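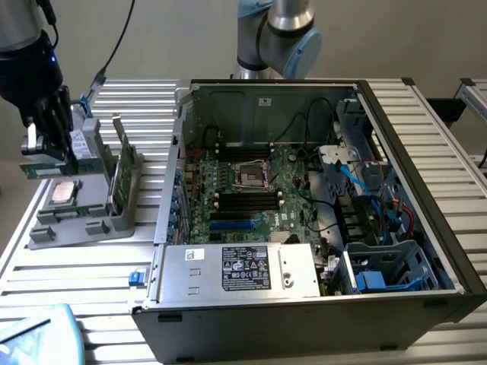
My aunt Shahla left me her allotment, her debts at the seed shop and a goose. The goose came as a surprise to everyone except Rachid Ragab, who had the plot next door and had been feeding it on the quiet since she went into hospital.

"She never told you about Darden?" he said.

I thought Darden was a man, if I'm truthful. She'd been writing "Darden, Tuesday's bread" on her shopping lists for years and we'd all decided as a family not to ask. My mother was quite put out. She'd bought a hat with him in mind.

So there I was in June, in my work shoes, being looked at by a goose. Hikport isn't a place where you can keep much to yourself, and by the time I'd got the shed open (it was held shut with a bread knife) Fenna Koster had come down from the top plots to tell me I was standing on the leeks. I moved. She told me I was now standing on the other leeks.

"Your aunt had this place lovely," she said.

It was not lovely. There was a bath in it. But I could see that under the bindweed somebody had once laid things out with a lot of care, little brick paths and a row of gooseberries and a bench made from a door, with the letterbox still in it. I sat on the letterbox and ate a cheese roll and Darden ate the bag.

The debts were at Verstraete, the seed shop on the harbour road, and they came to 90 euros exactly. I went in on my lunch hour to pay. Jelle Declercq was behind the counter, and he'd been in my class at school, where he was chiefly known for being sick on a coach. He'd turned out tall.

"She said you'd come," he said. "She said to give you this and not to let you pay until you'd opened it."

It was an envelope, and inside the envelope was another envelope, because that was Shahla all over, and inside that were 29 seeds, which I know because she'd written it on the front and underlined it twice. Under that it said: ask Florencia.

Now, I didn't know any Florencia. Jelle did, or knew of her. There was a Florencia Cabral who used to come over on the ferry every spring and stay for a week at the Florumeck, which was the only hotel then that had a lift. She and my aunt had fallen out, he thought. Something to do with beans. He said it the way you'd say something to do with money, or a husband. 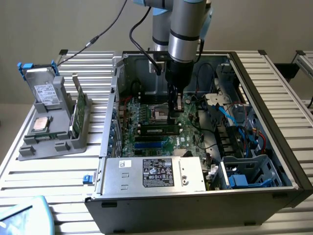
I didn't ring her for a month. You know how it is, you put a thing on the fridge and it becomes part of the fridge. I weeded, a bit. I learned that a goose will walk home with you if you let it and that the number 3 bus won't take one. Then one evening it came to me that the only thing I still had which worked was the telephone. So I rang the Florumeck and asked if they'd ever kept an address for her. They had. They'd kept a scarf as well.

She picked up on the second ring. I said who I was, and there was a silence long enough for me to get through most of a biscuit.

"Did she plant them?" she said.

"No. She left them to me."

"Stubborn woman," said Florencia Cabral, and then I think she put the phone down on a table and walked about for a while. I could hear a radio. When she came back she said they were her grandmother's beans, the last of them, and she'd given Shahla half to grow and half to keep, and Shahla had kept the lot because she was frightened of getting it wrong. They'd had words. They'd had five years of not having words.

"It's too late this summer," she said. "You'll wait until spring. You'll soak them first. Have you got poles?"

I said I had a bath and a goose.

"Darden's alive?" she said, and her voice went all peculiar.

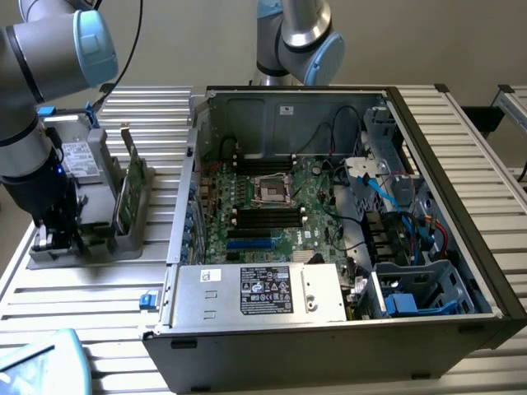
She came in April, on the early ferry, with one small suitcase and her own trowel wrapped in a tea towel. I'd tried to tidy up. Rachid had lent me poles, Fenna had told me they were the wrong poles, and Jelle had closed the shop for the morning, though he said it was for stocktaking and brought no stock.

Florencia didn't say hello to any of us. She went straight down the brick path to the bench, sat on it, and held out her hand, and that bad-tempered bird, who'd bitten me that very morning through a wellington, walked over and laid its whole neck in her lap.

"Well," she said to it after a bit. "You got fat."

Then she looked up at me and asked where the kettle was.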